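Clonska releases grasp planner update that cuts retries on shiny parts

Software aimed at mixed bins gets a new wrist-view module and a simpler way to log failed picks

Clonska has released a new version of its grasp planning software, with most of the changes aimed at parts that reflect a lot of light.

The Udport company said the update went out to existing customers in August. It runs on the same controller hardware as the previous version and does not need a new licence.

The main addition is a module that takes a second look from the wrist camera just before the fingers close. Earlier versions planned the whole grasp from an overhead view and then carried it out without checking. That worked well enough on cardboard and matte plastic, but glossy mouldings and brushed metal gave patchy depth readings, and the planner would sometimes aim at a glare spot instead of the part.

In the new version, the overhead view is used only to get the arm close. The wrist view then corrects the position and angle of the fingers over the last 30 centimetres or so of travel. If the two views disagree by more than a set limit, the arm backs off and plans again.

Clonska tested the module on a set of 2,000 picks using coloured plastic parts over bare metal, which it describes as the worst case for the old planner. The company said the number of retries fell by a little over half. It has not published cycle times, and the extra check does add a short pause before each grasp. 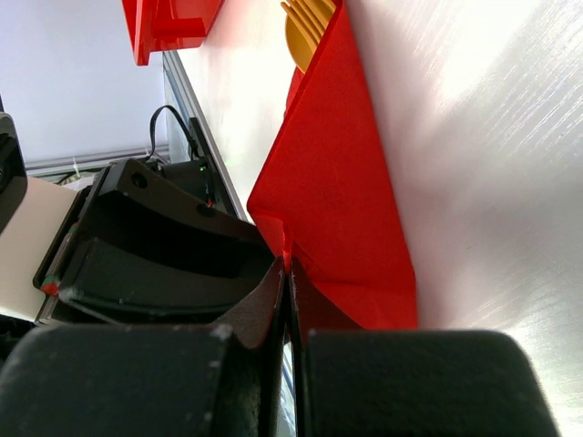
A red part between the padded fingers during work on the wrist-view module. Photo: Clonska

The other change is to logging. Failed picks are now saved with the wrist images, the planned grasp and the joint positions in one file, which can be opened and replayed on an ordinary laptop. Until now, users had to match up three separate logs by their time stamps. The controller keeps the last 300 failures by default and writes over the oldest ones first.

Panganiban, a parts packing firm in Vanville, has been running a trial version on two cells since autumn. It said the replay tool had been more useful day to day than the new planner – staff can now see whether a missed pick came from bad perception or from a path that clipped the side of the bin.

The firm also reported a fault in which the planner rejected good grasps on thin, folded edges. Clonska said this was fixed before release, although sites handling very thin sheet may still need to adjust the limit by hand.

Support for suction tools is not included in this version. Clonska said it is working on it but gave no date.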